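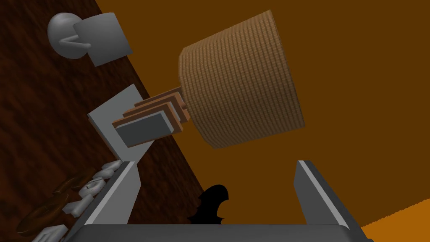 Natau Sim Budget Set covers the simulated half of the purchasing plan for two gripper cells. It exists to answer one question before money is spent: how many grasp types can be tried in simulation, and which ones need hardware on the bench. Renders use the wrist view, with both fingers and the palm edge in view. Props range from textured items, such as the drum-shaped lamp shade with its woven look, down to plain grey primitives like the sphere and cube. The plain ones cost no modeling time and are budgeted at zero.

## Contents

- `episodes/` 2,000 simulated episodes, wrist view
- `props/` 40 prop models, 11 of them textured
- `plan/costs.csv` line items for arms, grippers, mounts and spares
- `plan/leadtimes.csv` supplier lead times as quoted in September

## Planned equipment

| Item | Supplier | Qty | Status |
|---|---|---|---|
| Arm, bench mount | Sinden | 2 | quoted |
| Parallel gripper | Greller | 3 | quoted |
| Spare finger sets | Greller | 4 | not quoted |
| Workstation, render | Haugland | 1 | ordered |

The third gripper is a spare. Greller quotes 40 working days for a replacement, and a cell without a gripper still carries its floor cost.

## Use

Read `costs.csv` first. Each row has a `needed_for` field that points to one or more episode groups. If you drop a row, drop the groups that depend on it or mark them `sim_only`.

Prices exclude freight and tax. Do not add the Haugland row to the cell totals; it is charged to the shared compute line.

## Known limits

- Lighting is flat and even in the wrist view shown. Do not size bench lighting from it.
- Large flat surfaces may have no texture. Depth camera choice should be tested on real material.
- Finger wear is not modeled. The spare finger count comes from the supplier's service sheet.
- Cable routing and guarding are missing from the plan.

## Changes

v0.3: split spares from main order. Fixed currency on two Sinden rows.
v0.2: added lead times.

This site uses cookies to remember your settings. Accept all | Manage preferences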